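## Chapter 7: The Room as It Is Used

Most books on office planning start with a floor plan. The plan has desks, drawn as neat rectangles, and chairs tucked under them, and perhaps a plant in the corner to show that somebody cared. What it almost never has is a cable. We think this is a serious omission, and this chapter is largely a complaint about it, followed by some methods for doing better.

The reader has probably met the usual claims. A tidy office is said to be a productive one. A good chair is said to pay for itself. Plants are said to lift the mood of a whole staff. Some of this may be true, but the evidence is thinner than the catalogs suggest, and much of it was gathered by asking people how they felt shortly after someone bought them new furniture. Ask again six months later and the answers tend to drift back to where they began. Students should get used to asking when a survey was taken, and who paid for the chairs.

### 7.1 What the plan leaves out

The Grilgate survey, which we will use throughout the next three chapters, covered 678 work rooms in and near Vosville. Surveyors drew each room twice: once from the lease drawings and once from the floor up, on a working day, with people in their seats. The second set of drawings took much longer. It was also the only set that anyone on the project ended up using.

Lease drawings show walls, doors, and windows, and they show these fairly well. They also mark outlets, although the marks are less reliable than one might hope. They don't show where people put the power strip when the wall outlet is behind something or on the wrong side of the room. That choice decides a great deal. Once the strip is down, chargers and lamps gather near it, and the open part of the floor slowly becomes a place for wire.

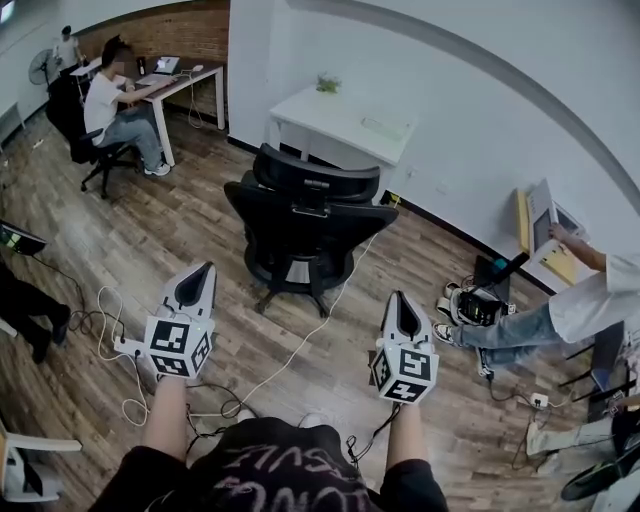
*Photo: Ambrose Workplace Archive*

Notice how much of the plank floor has been given over to cable. One long, thin white line runs across it to the foot of the white desk at the far wall, and black ones cross nearer to us. The desk itself carries a small green plant, and there is a wall outlet close to the floor on its right. A planner working from a drawing might call that a well-served desk and move on. We would want to know what the long cable is for before agreeing, and a photograph can't tell us.

The black mesh chair deserves the same caution. It has a tall back, a curved headrest, and casters, and it stands out in the middle of the room. It would be easy to write "poor chair placement" on the form and feel that something had been learned. But a chair on casters is meant to be moved, and one look at it says very little about where it spends the day. The man at the laptop, over by the brick, has a desk with a mouse and a dark bottle on it and apparently not much need of anything else. Whether he likes the arrangement is a question for him.

### 7.2 Against the single visit

Surveyors at Grilgate were told to visit each room at least twice, in the morning and again after 3 p.m. Many objected that this doubled the travel, and they were right. The second visit still changed enough of the drawings that we can't recommend skipping it. Chairs move. Strips get dragged toward whoever has the lowest battery. Fans come out in May and stay out long after the weather has turned.

Cable covers are a useful test of how closely a planner has looked. The Golleo floor channel, a low rubber strip common in Vosville offices, was fitted in 40 of the surveyed rooms. On paper it solved the problem in all of them. In practice, people added new cables beside the channel — it takes a minute or two to open, and a loose cable takes no time at all. We don't count this as a failure of the product. It was a failure to ask who would be opening the lid, and how often.

### 7.3 Before you read on

Choose a room you work in and draw it from memory, including every cable you believe is on the floor. Put the drawing away. Go back on another day, at a different hour, and draw the room again while standing in it. Mark each outlet, and mark each strip separately, with a line showing the route between them. If a line crosses a path that people walk, use a second color.

Keep both drawings. You will need them for the exercises in Section 7.6, where we measure the walking paths and compare them with the furniture layout.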